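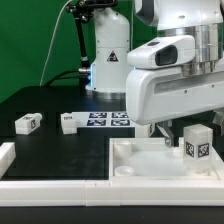
Chapter 4
Spotting the Scene: Where Music Enters and Leaves

Spotting is the process by which the composer and director decide where a film will carry music. It takes place once the picture edit is stable, and its product is a list of cues, each with a start time, an end time and a stated purpose. Entries are normally tied to a change in the picture or the dialogue. In a factory sequence, for instance, a cue may begin when the arm starts to move. A white robotic arm with its grey metal finger angled down towards a tray offers the composer a clear point of attention, and a sustained note held over such a shot will be heard as expectation whether or not the script intends it.

The main study in this chapter is Laltville, a feature scored for strings and solo clarinet by the Gál ensemble. The film runs for 120 minutes and its first cue sheet listed four long cues, later divided at the request of the editor. Readers should have the reduced score to hand. Bar 1169 marks the return of the opening theme, and bar 1441 the start of the closing titles.

4.1 Terms used in this chapter

A cue is a continuous passage of music written for a given stretch of film. A hit point is a moment in the picture with which a musical event is made to coincide. Source music is heard by the characters; underscore is heard only by the audience. The distinction is tested in section 4.3 against two shorter films, Codon and Clultance.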